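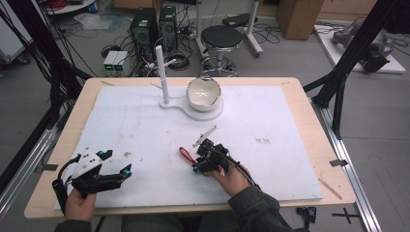 *Bench 2, Mikalville: rod fixture and bowl on the foam board.*

**Ticket 107: label printer drops off network after idle**

Status: closed
Site: Mikalville, bench room
Device: Flestix label printer, wired
Reported: November

**Symptom**

Printer prints normally after power-on. After 35 minutes without a job it stops answering. Queue shows "offline". Panel light stays green. Power cycle restores it every time.

**Checks**

- Swapped patch cable. No change.
- Moved to a different port on the Wallner switch. No change.
- Ping from the bench PC: replies until the idle mark, then times out.
- Sleep timer in the printer menu: already off.
- Address lease: reserved, no conflict in the log.
- Loaded current firmware. Settings survived, fault did not change.

**Finding**

Energy saving was enabled on the switch for all ports. With it off on port 10 only, the printer stayed reachable overnight. Turned it back on to confirm and the printer dropped again at the same idle time.

**Fix**

Energy saving disabled on port 10. Config saved to the switch and copied to the Pekum share. Queue cleared of stuck jobs, then a batch of 800 labels sent after lunch. All printed, no gaps in the numbering.

**Open items**

The second printer, in receiving, is on an older switch and has not shown the fault. If that switch is replaced, check the port setting before reconnecting. Reopen this ticket if the queue goes offline again with the light green.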